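Bring Back the Cloth Napkin at the Lunch Counter

I ate lunch at Donden for six years before the owners changed the way they set the tables. The cloth napkins went first. Then the washable cups, then the soup spoons with some weight to them. By April you got a paper bag with everything inside it, even if you were eating in.

The food is the same. I still think the place is worse, and I think small restaurants all over town are making the same mistake.

The argument for throwaway tableware is cost. Debashish Mondal ran the kitchen at Skultinari until last year, and he showed me his numbers. He was serving 200 lunches a day. Laundry and dishwashing ran him $700 a week. Paper and plastic ran him $500. On those figures a sensible owner switches, and he did.

But he also told me that people stopped staying. They ate in a hurry and left, and they skipped dessert and the second cup of tea. He never worked out what that cost him, as it doesn't show up on an invoice. I would guess it was more than the $200 he saved.

A table tells you how long you are welcome. A cloth, a real cup and a decent pair of chopsticks say you can sit for a while. A bag says the next customer is waiting. Most of us pick this up without thinking about it, and we behave the way the table asks us to.
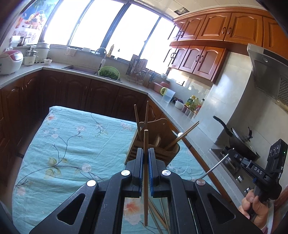 What it would take

I am not asking for linen and crystal. A printed cotton tablecloth lasts for years and goes through a home washing machine. Plain wooden chopsticks can be washed if they are decent ones to start with. Horkley, the diner by the bus station, kept its thick white mugs through every remodel, and I have waited 40 minutes for a seat there without minding much.

Owners will say customers don't care. Some don't, and they can have the bag. Ask at the register, the way they already ask about hot sauce. Ranasinghe does this now. The people who are staying get a plate, and the people who are leaving get a box.

I would pay a little more for the plate. I suspect plenty of regulars would too, if the price were printed on the menu and not tacked on at the end as a fee. Charge me another dollar for the curry and give me a napkin I can put in my lap.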